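Two summers in the same running vest

I bought a running vest from Pevo in July, the year before last, and I have worn it most weeks since. I said I would write about it once I'd had it long enough to have an opinion. It is a plain navy vest with a scoop neck and a slightly longer back.

I went up a size from what I normally wear. Pevo's chart puts me between two sizes and the smaller one pulled under the arms when I tried it on at Mäkelä. The bigger one sits away from the waist, and I prefer that on a long run. Ulla Räsänen has the same vest in the smaller size and likes hers close, so try both if you can.

The label says 70 per cent recycled polyester. I don't know what the rest is – that part of the label wore off in the wash. It is thin enough that my number pins left small holes at the front after the club 10K, where I was number 1474. They haven't got any bigger.

Washing is simple. I put it in at 30 with no softener and hang it over the bath. It is usually dry by morning. I did tumble dry it once by mistake and the hem has been a bit wavy ever since.
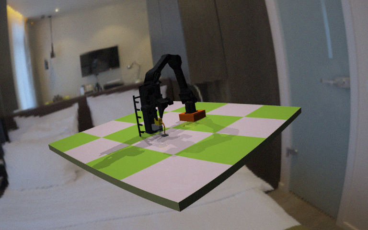 Robot arm on a green and pale pink checkered board, computer-rendered.

The one thing I would change is the seam on the left side. It has a care label stitched into it that rubs after an hour or so. I cut mine off in the first month, but a stub was left behind and I had to unpick that with nail scissors. Sointu Pelkonen puts a strip of tape over hers and says it works just as well.

I have also tried the Sorkico vest, which costs more and comes with a small key pocket. The pocket is good. The armholes are cut lower, though, and I spent most of one run pulling it straight, so it has gone to my sister.

Would I buy the Pevo again? Yes, and I have – a grey one this time, same size. The shop had 4 left on the rail when I went in. I'll wear it for the first time at Saturday's run if the rain stops, with a long sleeve under it as it's still cold first thing.

Posted 12/04/2023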